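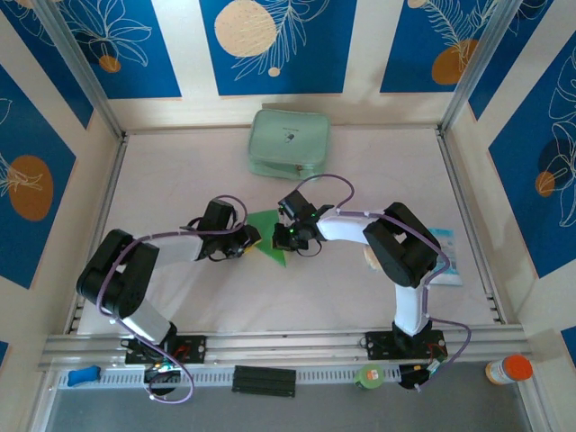

Raíssa Conceição wrote to me that her two arms worked well on the first evening, and after one week the cable of the left wrist was broken inside. She had pulled it too straight. So this part of the tutorial is only about the cables.

You need one long cable for each arm and a bag of small cable ties. I bought mine at Grarutwood.

1. Switch off the power. Bend the arm by hand until the gripper is as far from the base as it can go.
2. Lay the cable along the arm in this position and add 40 mm at every joint.
3. Put the ties on the links, never on the joint. Do not close them hard, the cable must still slide a little.
4. Let the rest hang down past the base.
5. Fold the arm completely and look if the loop goes between the two grippers. If yes, move the last tie back 30 mm.

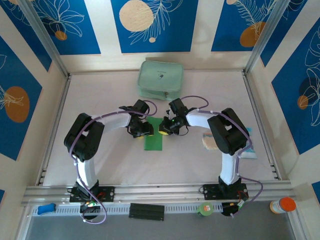
Both arms on the rail, purple cables fixed with white ties.

Now run each arm alone at low speed, then both together. I let mine make 70 slow moves before I gave them any cloth to hold. When a loop catches on the elbow, stop and open only the nearest tie.

The next page explains the gripper settings.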